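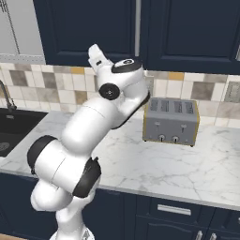 Fereshteh Moradi wrote in after the first part to ask whether her club could skip the home position and go straight to the interesting bit. They could, and they would then spend Sunday wondering why the arm keeps visiting the cupboards.

So, part two of the Maklow club kitchen task. Open the simulator, load the kitchen and send the arm home. Wait for every joint to stop. Save that pose under a name you will still understand in June – 'final_new_2' has already caused one argument.

Next, set the speed to 20 per cent. You will want more. Leave it.
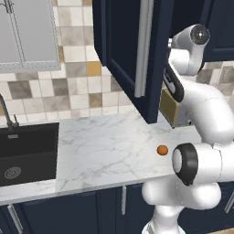 Now add a waypoint directly over your target and a second one lower down. Play the move between them at least twice before you touch the gripper command. If the elbow swings out, put another waypoint in between and try again.

Teams get up to 30 runs each before the Tridham round, and a crash counts as a run. Write down what you changed after each one. Change one thing at a time, even when you are quite sure it was the other thing.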